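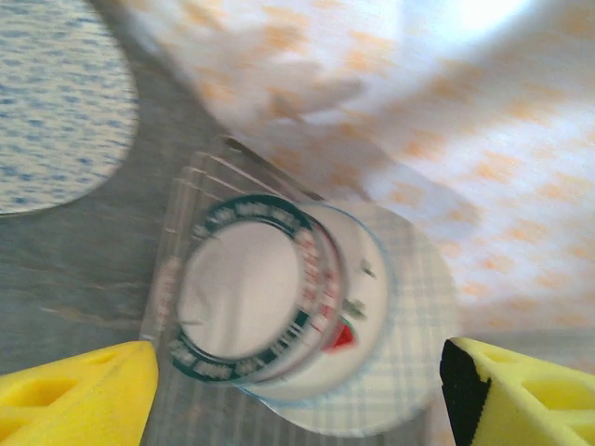

The main question of our project was when a robot should stop trusting its wrist camera. Our policy receives three video streams, two from the wrists and one from a fixed camera, and in the first version it gave all of them the same weight at every step. This works well when the arm moves slowly. When the arm moves fast, the wrist view can become like the one with the kitchen timer, where the numbers on the green ring are doubled and cannot be read, while the yellow fingers at the bottom stay easy to find. For a person the timer is still clearly a timer. For our detector such a view gave a box that was too wide and moved to the right, and the planner then accepted this box as a correct one.

Project Report: Blur-Aware Perception for a Two-Arm Table Cell
Course project, Pirkley group

1. Background

The software that we started from is called Tatow. It is the control stack used by all student groups in our laboratory. Tatow reads the joint positions, collects the camera images, asks the policy for the next short piece of motion and sends it to the arms. It has a clean structure, but it does not keep any information about the quality of an image. An image is either present or missing.

In the report of the previous group we read that many failed grasps were "random". We did not fully believe this. We replayed their logs in February and marked the time of each wrong detection. Most of them came during the fast part of the approach, shortly before the arm slows down.

2. Method

We added one module between the cameras and the policy. We named it Pawlak. It does three jobs.

First, it computes a sharpness score for each wrist image. We use the variance of the Laplacian, a simple and old method, on a region that excludes the two lower corners. The fingers move together with the camera, so they remain quite sharp even if the rest of the image is not. In our first test we forgot about this, and the score was too high for bad images.

Second, it compares the score with the wrist speed from the joint encoders. A low score at low speed usually means a plain surface, for example a white cloth or an empty part of the table. A low score at high speed means motion blur. Only the second case should reduce the weight.

Third, it sends a weight between 0 and 1 to the planner, together with the time stamp. If the weight is low, the planner keeps the last good object position and uses the fixed camera until the wrist image is sharp again.

3. Data

We selected 1211 wrist images from the logs and labeled them by hand as sharp or blurred. We used 1000 of them to choose the threshold and kept the other 211 for testing. The labeling was harder than we expected - the two of us who labeled did not agree on every image, and we had to write down a rule. The rule is that an image is blurred if the edge of the main object appears double.

4. Test with the dish rack

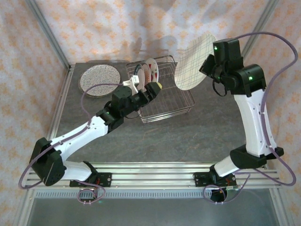
Figure 2. Both arms in the cell, with the left gripper at the plates in the rack and the right gripper holding a large plate.

Plates are a difficult object for our method. They are thin when seen from the side, and a patterned plate can give a high sharpness score even when its edge is not clear. The fixed camera helps here, but an arm can hide part of the rack from it.

We ran 44 trials, half with Pawlak and half without it. With the module, the planner made fewer late corrections near the rack, and the approach looked calmer. The total time became a little longer, as the planner sometimes waits for a sharp image. We also found a fault in our own code: when both wrist weights were low at the same moment, both arms waited and did not start again. We solved it with a time limit of 2 seconds.

5. Open problems

The threshold depends on the light. When we moved the module to the second cell, named Sistirham, we had to choose it again. We would also like to slow the arm when blur is detected near an object, but this requires a change in the Tatow motion interface, and we did not have time for it. The labeling rule and the replay script are stored in the project folder, next to the configuration files for both cells.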